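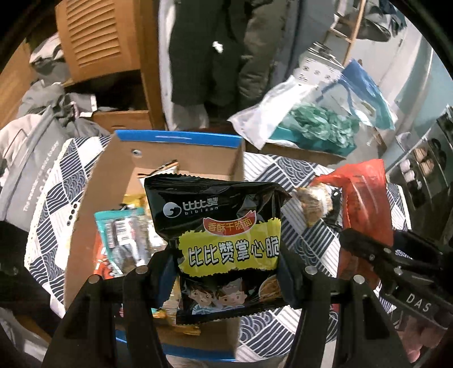
Bibizan noodle snack bag held in front of the snack box, table side

Filed under: Stockroom & Packing > Snack Boxes > Solved

Ticket 4000 – Purdale mixed snack box, bags getting crushed at the bottom
Status: closed

Reported: Floromham says the crispy noodle bags in their Purdale box reached them as crumbs. Same complaint from Pleststead on Saturday. Both boxes were packed at our table and taped shut the usual way.

First check: seals. Went over the zigzag edges on a fresh batch of 33 bags and every one held when squeezed. Great little bags, by the way – the two cartoon boys on the front cheer up the whole table!

Second check: packing order. Found it! The noodle bags were going in first, flat, with all the heavier packets dropped on top. By the time the lid was taped they had 400 grams or more sitting on them.

Fix tried: heavier packets in first, noodle bags last and standing upright. Shook the box hard, opened it up, and the noodles were whole. I was so pleased I did it again with a second box and got the same result.

Still open for a bit: boxes for Yazzie have a taller packet that pokes up past the rim, so the lid bows. Moved it to lie along the back wall and the lid now sits level.

Update, 4:15 p.m.: Floromham opened the replacement box and not one bag was crushed. Lovely news. Pleststead's goes out with the next pickup.

To do: change step two on the packing sheet, reprint it, and put shelf 71 back in order.

We use cookies to remember your login and ticket filters. Accept | Manage settings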